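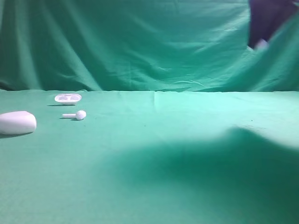

Flondora Dye Lot Records
Data card and README

Summary
Flondora is a table of dye lot records for plain-weave cotton cloth. Each row describes one lot: the fiber source, the dye recipe, the bath conditions, and the color readings taken after finishing. It was put together for people who work on shade matching and want measured values in place of swatch names. The current release holds over 700 lots.

Files
lots.csv - one row per dye lot
readings.csv - color readings, keyed by lot_id
recipes.csv - dye recipes, keyed by recipe_id
CHANGES.txt - corrections between releases

All files are UTF-8 with comma separators and a header row. Missing values are left blank. Zero means a measured zero.

Fields in lots.csv
lot_id: text, unique. The prefix gives the mill (IL for Ilberg, NV for Navarro).
recipe_id: text. Joins to recipes.csv.
liquor_ratio: liters of bath per kilogram of dry cloth.
bath_temp_c: hold temperature in degrees Celsius, as logged by the bath controller.
hold_min: minutes at hold temperature. Ramp time is not included.
finish: text, one of none, softener, resin.
shade_family: text, assigned by the mill. Treat as a label only.

Color readings
Readings are given as CIELAB values under D65 with the 10-degree observer. Each lot was read at 5 positions across the width, and readings.csv keeps all of them with no averaging. Cloth was conditioned overnight before reading. Ilberg folded its samples to four layers; Navarro used two layers over a white tile. The difference matters for pale shades, so do not pool the two mills below a depth of 0.5 percent on weight of fiber without a correction. 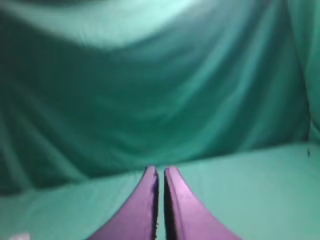

Ramov wrote in on the issue tracker that the correction should be applied above that depth as well, at least for yellows, where the white tile still lifts L* on the thinner cloth. The point is fair. A backing column has been added to readings.csv so that users can set their own cutoff. No corrected values are shipped.

Known problems
Bath temperatures for the August lots at Ilberg were logged in Fahrenheit and converted later. Rounding has left small steps in bath_temp_c for these rows.
The shade families "teal" and "sea green" overlap. The mills drew the line in different places, and neither kept a written rule.
A group of 15 Navarro lots has no recipe_id. The color readings are sound, but the rows will drop out of an inner join.
Resin-finished lots are few, all of them dark. Models fitted to them do not carry over to pale shades.

Suggested split
Split by recipe, never by row. Repeat lots of the same recipe are close enough in color that a row-level split will leak, and error figures from it will look better than they should. The column fold in recipes.csv gives a fixed split that can be used for comparison.

Versions
Version 2 replaces the single averaged reading per lot with the full set of positions. Lot identifiers did not change. Code that expects one row per lot in readings.csv will need a group step before the join.

License
Free for research and teaching. Contact the maintainers before commercial use.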